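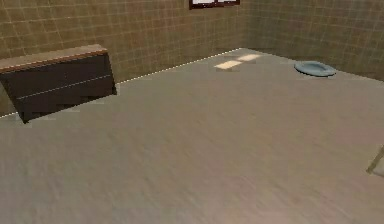

How to freshen up tired grout

Grout is one of those things you stop seeing until a visitor is due, and then it's all you can see. I put ours off from November until after the holidays, telling myself it needed a professional, and in the end it took one afternoon, an old toothbrush and two cups of tea (one of which went cold, as usual).

Start by sweeping or hoovering, then wipe the tiles down with warm water and a drop of washing-up liquid. It's a dull job but do it properly, or you'll only be scrubbing greasy dust into the lines.

Next, mix bicarbonate of soda with a little water until you have a paste as thick as toothpaste. I weigh out 100 grams to begin with and make more as I go. Press it along the grout with your finger, leave it for ten minutes, then scrub in short strokes along the line. Don't be tempted by a wire brush, however cross you feel! 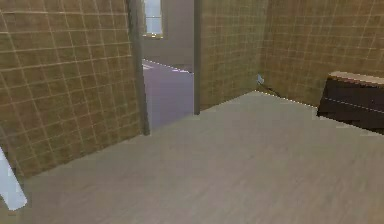 Work in small patches, starting at the top of the wall and coming down, so the drips land on the bits you haven't done yet. Rinse each patch with clean water and a sponge, and change the water more often than you think you should. My neighbour Damir does his with a steamer and swears by it, but I've never got on with them.

Let everything dry overnight before you decide whether it has worked, as damp grout always looks darker. If there are still stains, go over them with a grout pen, wiping any smudges off the tile with a damp cloth straight away. Crumbly patches will need raking out and filling instead, and I'd leave those for another weekend.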